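## Bin picking, week three: getting the arm to leave the bin alone

You've got the arm homing without drama and the gripper opens when asked. Time to let it near some objects, which is where most groups discover their opinions about geometry.

1. **Fix the bin.** Clamp a corner to the table before you teach a single point. A bin that slides 40 mm after calibration will still look perfectly innocent.
2. **Teach the hover pose.** Jog at low speed, stop well above the rim and save it as `hover_prinda`. Prinda is the name of our cell. The reasons are lost.
3. **Set the floor height.** Come down in small steps and write the number in the logbook. Your memory is not the logbook.
4. **Load a mixed set.** Hard things, round things, and at least one piece of cloth to keep everyone humble.

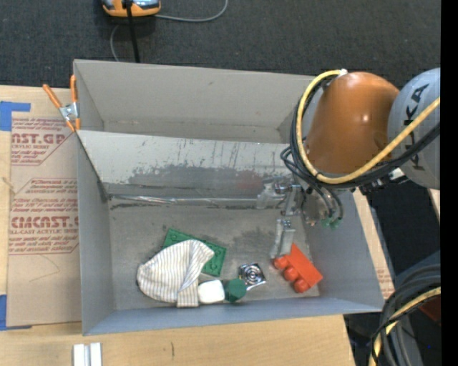 Svenja Tiedemann would swap the last two steps: her group set the floor height with the parts already in, took the top of a toy brick for the floor, and spent an afternoon blaming the gripper. Empty bin first, she says, and check it twice.

Fair enough. Check it twice.

5. **Run the pick script** with the speed override at 40 and one hand near the stop button. The other hand is not for holding a sandwich.
6. **Log every attempt**, including the embarrassing ones. Last term's file has 534 rows and Sudheer Gowda's group filled in the "reason" column with "cloth" 84 times.

If you get error 2065, the script can't find your hover pose. Check the spelling, then check whose folder you're in.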